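The Fault Log Is Not a Safety Record

Most of the bimanual cells I get asked to look at have a fault log, and most of the people running them believe the fault log tells them how safe the cell is. I think this is a mistake, and the January fault at Tundley is a good case for saying why.

The cell is a two-arm tabletop station used for packing and unpacking small items. The task is ordinary. Items move between plates and a lunch box, and the lid gets clipped and unclipped. The controller is an Emetti unit with a force limit on each gripper and a watchdog on each arm. The watchdog trips if joint feedback is lost for longer than 20 milliseconds. When it trips, the arm holds position and the gripper holds its last commanded width.

Over a run of 600 cycles the log recorded 9 watchdog trips, all on one arm. Each was cleared by the operator and the run went on. The weekly report listed them as communication faults, severity low, and by the definitions in the report that was correct. No part was dropped and no force limit was exceeded.

The cause was a connector. One of the cable loops along the arm was too short for the reach the task had been extended to, and at full extension it pulled on the plug at the wrist. Feedback dropped out, came back when the arm relaxed, and dropped out again at the next long reach.

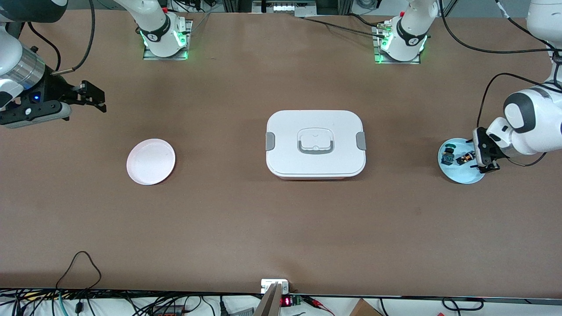 The Tundley cell with the lunch box closed and one gripper at the blue plate.

A broken connector is cheap. What concerns me is the hold behavior. A held gripper next to an open plate is harmless. A held gripper on a clip, with the other arm still moving the box, is a different condition, and the log records both with the same code. On the Tundley cell each watchdog stopped its own arm only. The second arm finished its motion segment, which could take up to 400 milliseconds. During that time two arms could be attached to one rigid object with only one of them listening.

The force limit was expected to cover this. It covers part of it. The limit is measured at the gripper and acts on squeeze force. It does not see side load carried through the wrist, and side load is what you get when one arm drags a box against another that has stopped.

The usual reply is that arms of this size cannot do much damage. I have heard it at Tundley and at Santoso, where they run a similar cell with the same settings. It may be true of a bare table. It is less true when an operator reaches in to free a jammed lid, and that is exactly what operators do after a trip. The written procedure at both sites said to clear the fault and resume. It did not say to open the grippers first, and it did not say to remove power before putting a hand between the arms.

My view is that three things should change on cells like this, and none of them needs new hardware. A feedback fault on either arm should stop both. The log should store what each gripper was holding when the fault came in, even if that is only the commanded width and the step number. And a fault that repeats on the same axis should lock out the run after the second time until someone has put a hand on the cable and checked it with the power off.

The third will be unpopular. Plavetska tried a lockout of this kind on a sorting cell and took it out again when the night shift lost too many hours to it. I have read their notes. Most of the lost hours went to waiting for a person with the reset key, and the cable check itself was short. That is a staffing problem, and it was solved by removing the protection.

Cable routing deserves more attention than it gets as well. It is normally checked once, at installation, against the reach of the first task. Tasks get changed in software, often by someone who has never handled the cables. Any change to the reach envelope should mean moving both arms slowly to every new extreme and watching the slack at each connector. Tundley now has this on the change form, between the gripper settings and the sign-off line. The linked stop is still waiting on a controller update.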